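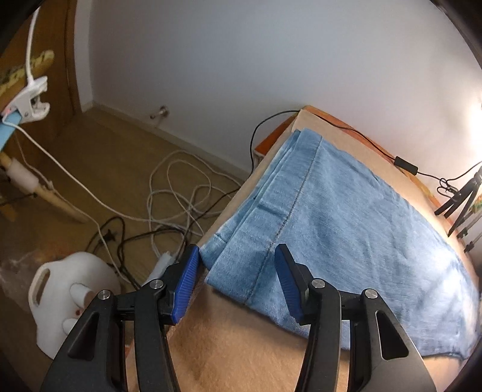

wpawlak
Anyone running the Foltside hand-held gripper kit for cloth folding? Quote says 17 days lead time, spare pads included. Mainly need to know if the ribbed pads hold on denim.

gmxie
We have two. Denim is fine at a folded edge. Flat on a fuzzy blanket the tips skid and you pick up blanket too. Pads last up to 70 hours.

l_szcz
Disagree on skidding. Approach lower and close slower. 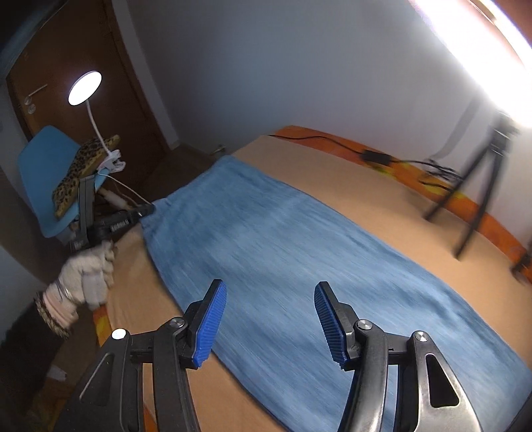 Towels are the harder case for me. Long ones need a regrip halfway, and the linkage has play after a week. Retorque the pivot screws.

gmxie
Play is within spec. Mine measured the same at week 8.

l_szcz
Then the spec is too loose. Tunomdale's is stiffer.

wpawlak
Tunomdale doesn't sell pads separately. Ordering one Foltside to test.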